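Humming from a unit heater after moving it to a new bracket

kettering_shed
Apr 28, 2025

I have a 3 kW electric unit heater, an Endix, in a single-skin workshop. It was bolted to the blockwork at one end and ran for four winters without complaint. In January I moved it to the long wall, on a fabricated steel bracket fixed to two timber studs. Since then it hums whenever the fan is on, and the hum can be heard in the house.

The noise is steady and low. It starts as the fan comes up to speed and stops when the fan stops. Turning the elements off and leaving the fan running makes no difference. I have checked that the guard is tight and that nothing is touching the blades. The bolts into the studs are tight as well. The bracket projects further from the wall than the old one, because I wanted to clear a shelf.

I don't want to buy another heater if the fault is in the mounting. Is there a sensible way to find out which it is, and would rubber mounts cure it?

tallow_and_pitch

Mine did that. I put a folded bit of carpet behind the bracket and it went away, mostly. Worth a try as it costs nothing. Make sure it is not near the hot end.

Nyitrai

The mounting is the likely cause, and you can confirm it before spending anything. Isolate the heater at the switch, take it down and stand it on a paving slab on the floor, the right way up, with its normal clearances. Run it with the fan only. If the hum has gone or is much weaker, the fan is acceptable and the wall is acting as a sounding board. If it is just as loud, look at the fan bearings and the balance of the blades before you touch the bracket. If the heater is hard-wired, have an electrician disconnect it and rig the temporary supply.

Assuming it is the wall, there are two separate problems. The first is the length of the bracket. A longer arm is less stiff, so its natural frequency is lower, and it may now sit close to the running speed of the fan. A diagonal brace from the outer end of the arm back to the stud will raise it again. The second is the wall itself. Boarding on studs moves far more readily than blockwork and radiates sound over its whole area.
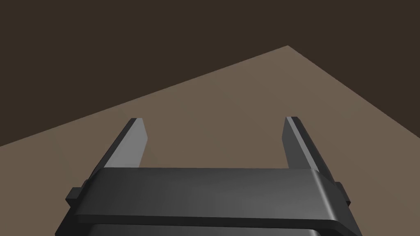 Rubber mounts help with the second problem and can make the first one worse. They have to be chosen for the load. A mount that is too hard for the weight it carries behaves like a solid spacer, and people then conclude that rubber does not work. Weigh the heater, divide by the number of fixings, and pick a mount whose working range has that figure near the middle. Jernstead list theirs by load per mount and by hardness, and 50 Shore is a reasonable place to start for something of this size.

Two details are often missed. A bolt that passes through the rubber and bears on steel at both ends bypasses the mount completely, so use the type with a separate stud in each face. The cable or conduit must also have some slack in it - a rigid conduit clipped hard to the wall will carry the hum straight past the rubber.

Carpet is not suitable behind a heater, whichever end is hot.

kettering_shed

Tried it on a slab and it is almost silent, so it is the wall. I have made a brace from angle and that alone took out more than half of the noise. The conduit was clipped 93 mm from the gland, so that will be changed to flexible. Mounts are ordered.

Emitz

One addition to the above. Put a safety chain or wire from the heater to the structure if you hang it on rubber. The bond between rubber and metal can fail with age and heat, and a bonded mount loaded in tension gives little warning. Mount it so that the rubber is in compression if the bracket allows.

Contact us | Terms of use | © 2025 | Back to top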